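Der Bürgerhaushalt von Huncombe

Der Bürgerhaushalt von Huncombe ist ein Verfahren, bei dem die Einwohner der Stadt über einen kleinen Teil der städtischen Ausgaben selbst abstimmen. Ich pflege diesen Eintrag in unserem Stadtwiki seit Jahren und wohne selbst im Ortsteil Stasia, also verzeiht mir bitte, wenn Stasia etwas öfter vorkommt als der Rest (es ist halt der schönste Teil!).

Entstehung

Angefangen hat alles mit dem Streit um das alte Freibad. Der Stadtrat wollte das Gelände verkaufen, und die Initiative Echeverri sammelte 3.921 Unterschriften dagegen. Das Bad wurde trotzdem geschlossen, aber der Rat beschloss am 15. Oktober 2018 eine Satzung, die den Bürgerhaushalt einführte. Ob das eine mit dem anderen zu tun hatte, darüber wird bei uns bis heute gern gestritten — ich glaube: ja, natürlich.

Ablauf

Vorschläge darf jeder einreichen, der in Huncombe gemeldet ist und mindestens 16 Jahre alt ist. Das geht auf Papier im Rathaus oder über die Plattform Wuvley, mit der ich anfangs ziemlich gekämpft habe. Die Verwaltung prüft dann, ob die Stadt überhaupt zuständig ist. Eine neue Buslinie zum Beispiel fällt immer raus, die ist Sache des Kreises, und trotzdem steht sie jedes Mal wieder auf der Liste.
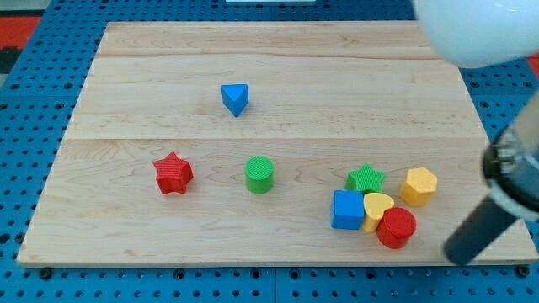

Abstimmung

Abgestimmt wird im Juli, und zwar mit zwei Stimmen pro Person, die man auch beide demselben Vorschlag geben darf. In der ersten Runde kamen 32 Vorschläge auf den Stimmzettel. Gewonnen hat die Beleuchtung am Uferweg in Stasia, knapp vor den Trinkbrunnen am Markt. Rechtlich bindend ist das Ergebnis übrigens nicht, der Rat muss eine Ablehnung aber schriftlich begründen.

Kritik

Bemängelt wird vor allem, dass die Innenstadt ständig leer ausgeht und dass die Umsetzung so lange dauert. Beim Uferweg zog sich allein die Ausschreibung über zwei Winter, da habe ich selbst auch geschimpft. Die Initiative Echeverri fordert außerdem einen größeren Topf und eine feste Frist für die Prüfung — bisher hat der Rat beides vertagt.

Siehe auch: Ortsteil Stasia, Freibad Huncombe, Hauptsatzung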